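4.2 What people said about shortcuts

I went into these interviews pretty sure I knew what I'd hear. I grew up in a house where dinner came out of a pot, and my mother had strong words for anything that came out of a packet, so I figured the home cooks in our study would line up the same way: scratch on one side, box on the other. They didn't, and I spent most of November rereading the transcripts trying to work out what the sides really were.

We talked with 42 home cooks, all of whom made dinner at least five nights a week. Mariama Bonsu and I ran the interviews in people's own kitchens whenever they'd have us (most would, and we were fed far too well). Kobina Aryee did the first round of coding, and then he and I argued over the codes until we could both live with them.

The word "cheating" came up a lot. We never used it in our questions, but 20 of the 42 brought it up on their own, usually with a laugh. What counted as cheating was all over the map, though! Canned tomatoes were fine with everybody. Frozen chopped onions bothered a few people a great deal. One woman bought her pie crust every time and felt great about it, but she wouldn't touch bottled salad dressing, and she got a little heated when I asked why. "It's oil and vinegar," she told me. "You shake it."

I kept looking for a rule about time saved and couldn't find one. Dressing takes a minute and crust takes an afternoon, so you could say she was being sensible, but then plenty of others went the opposite way. A retired bus driver rolled out his own noodles on weekends and poured jarred gravy over them. The better predictor was who had taught the person the dish. If somebody they loved had stood next to them and shown them how, the store version was off the table.
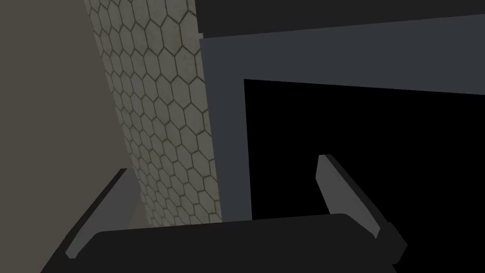 Where a dish had been picked up from the back of a package, on the other hand, people felt free to do whatever they liked with it. They swapped things, skipped steps, and threw in leftovers. Mariama noticed this before I did, and she went back through her field notes and found 12 cooks who had described the same kind of dish both ways: a family version they guarded and a weeknight version they didn't think twice about. Several of them didn't even call the two by the same name. The family one was "my grandmother's rice," and the other one was just "rice."

I should say something about pride here, as the older writing on convenience food leans on it so heavily. Our cooks were proud, no question. But they were proud of odd, small things, like getting four plates on the table hot, or using up the whole cabbage. Only two people told us they were proud of cooking from scratch as such, and both of them taught cooking classes.

Áine Breathnach, who read an early draft of this section, asked whether people were simply telling us what they thought we wanted to hear. It's a fair worry. We did see a few cupboards that didn't match the interview (a good stock of instant mash behind a speech about real potatoes, for one). I don't read those as fibs so much as a gap between the dinners people remember and the dinners they mostly make, and I come back to that gap in 4.3, where the food diaries give us something firmer to compare against.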